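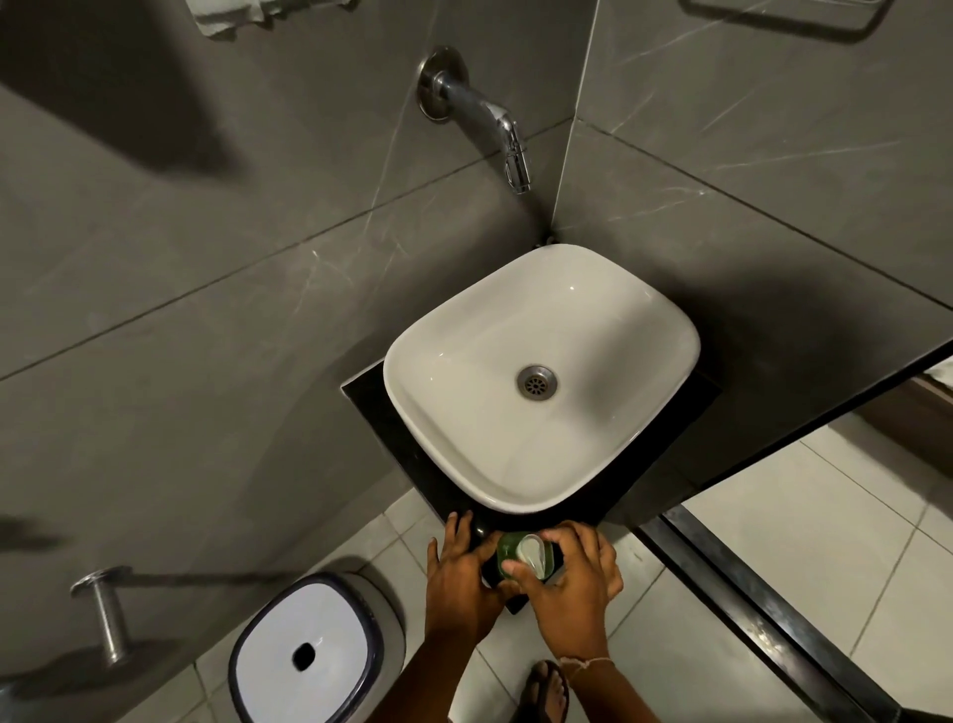 Figure 1. Washbasin task, head-camera view: the jar held at the front corner of the countertop.

Service Robotics in the Home
Handout 3: Notes to accompany the demonstration visit to Ziltach

Course leader: Rodica Dobre
Visit hosts: Costel Munteanu and Halina Brzozowska, Ziltach

1. Purpose of the visit

The visit takes place in March and forms part of the assessed work for this unit. Students will see how everyday tasks are recorded from a person's point of view and how the recordings are then prepared for use in teaching a robot. The first half is a talk and demonstration by the hosts. The second half is spent at the annotation desks, where students work in pairs.

Students should read sections 2 to 4 before the visit. Section 5 sets out the written work.

2. Why a bathroom

Most laboratory work on handling objects is carried out at a clear table under even light. Homes do not offer these conditions. Bathrooms are a useful test for three reasons discussed in the second lecture: the surfaces reflect, the working space is small, and many of the objects are closed containers which need both hands.

Figure 1 shows several of these difficulties together. The white basin and the chrome tap return bright reflections, and a large diagonal shadow falls across the grey tiles. A glass partition stands to the right of the counter. Glass is a known problem for depth sensors, which may report the floor behind it and miss the pane altogether. The dark green jar is held against a black slab, so that the contrast between object and support is low. Students should compare this with the white lid, which is much easier to separate from its background.

3. Opening a jar as a two-handed task

In the course notation, a task is divided into phases, and each phase is given to one hand or to both. For a jar with a screw lid the usual phases are: reach, grasp, steady, loosen, lift, set down. The phase called "steady" is the one most often left out by students. A lid cannot be turned unless something resists the turning, and that resistance may come from the other hand, from the surface beneath, or from the two together.

The moment in Figure 1 is harder to label than it first appears. The right hand grips the jar and the left hand rests on the slab with the fingers spread. The lid is tilted, but a single image does not settle whether it is being twisted or is already partly open. In such cases the annotator marks the phase as uncertain and consults the images on either side. Guessing is treated as an error, even where the guess is later found to be correct.

The camera angle also deserves attention. The view is steep and looks down on the work, so straight grout lines run diagonally. Students who have used only fixed cameras should expect to need more time with this material.

4. Arrangements on the day

The group meets in the Ziltach reception area at 9.30 and is taken to the demonstration room by Halina Brzozowska. The talk lasts 90 minutes, including questions. There are 44 places, all of which have been allocated; a student who is unable to attend should inform Smaranda Preda at the department office so that the place may be offered to another.

Bags and coats are to be left in the lockers. Students may take written notes throughout. Photography is permitted in the demonstration room only, and only when the host has given permission.

At the annotation desks each pair will receive a set of short recordings and a printed copy of the label scheme. The software used is Nokorham, which was introduced in the practical class. Students who missed that class should complete the Rudon exercise beforehand – it covers the same functions and can be done on any departmental computer. Costel Munteanu will be present at the desks to answer questions.

5. Written work

Each student submits a report of no more than 3,000 words. It should describe one of the recorded tasks, divide it into phases, and state which hand is responsible for each. It should then identify two points at which a robot would be likely to fail and explain what additional sensing, if any, would help. Force sensing at the wrist is covered in Sebastian Crăciun's lecture and may be assumed to be available.

Reports which only repeat the content of the hosts' talk will not receive a pass mark. Figure 1 may be reproduced in the report, provided that the number and caption are kept.

Reports are handed in at the department office in the Lazăr building.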